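Closamton heritage railway, is the day rover worth it or just pay single fares?

posted by Meifang Xiao, September 2021

Going in a couple weeks with my dad and two kids (6 and 9). Website is a mess, half the links go to last years timetable. Trying to work out if we need the day rover or just singles between Closamton and Ikden Junction. Also do you have to book a seat for the steam one or can you just turn up? And is there parking at the Ikden end, dad can't walk far. Thanks in advance

3 replies

Tomás Moriarty

Rover. We did it last summer, singles add up fast once you get off at Dunne Halt and back on again. Rover covers the steam train, the little railcar and the museum in the goods shed. It does NOT cover the Fellska branch, that's run by a seperate group and you pay on board. Cash only when we went.

Booking: steam yes, railcar no. The first steam departure fills up, the second one usually has room.

Parking at Ikden is a gravel lot behind the station, free. There's a ramp up to the platform but its steep. I'd start at Closamton with your dad, it's level from the lot right to the train.

Mizanur Saha

just go its great. my kids loved the signal box

Bláthnaid Hayes

Agree with Tomás mostly, couple of things tho. I go up there a lot, have the annual pass.

The museum is closed at lunch, doors shut and they don't make exceptions, we got caught out with that. Do it first or do it last.

Steam engine running at the moment is the small tank engine, number 130. The big one, 508, is in pieces in the shed until at least February. You can still see it from the walkway, boiler is out, my son thought that was better than the ride. 565 is a diesel and covers if there's a fire risk, same fare, so check the board before you queue up or the kids will be dissapointed.

If your dad has trouble with steps ask for the end car, wider door and they have a ramp for it. Ask at the ticket window, not the platform. Call the day before if he uses a wheelchair, only two spaces.

Also for the kids, get the stamp card at the window. One stamp at each stop, hand it in at the end for a sticker.

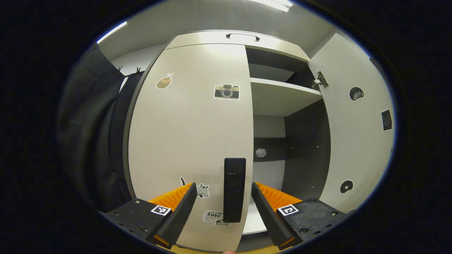
Getting there

Coming from the highway, ignore the first brown sign, it takes you to the freight yard and theres nowhere to turn around. Second one, past the feed store. Lot at Closamton opens an hour before the first train.

Bus 4 stops outside but not on holidays.

Food: tea room at Ikden is fine, sandwiches and cake, gets packed right after the steam train comes in. Dunne Halt has picnic tables and a restroom, nothing else. Bring water, the old coaches get hot.

Last train back leaves Ikden at 4:30 and they dont wait for you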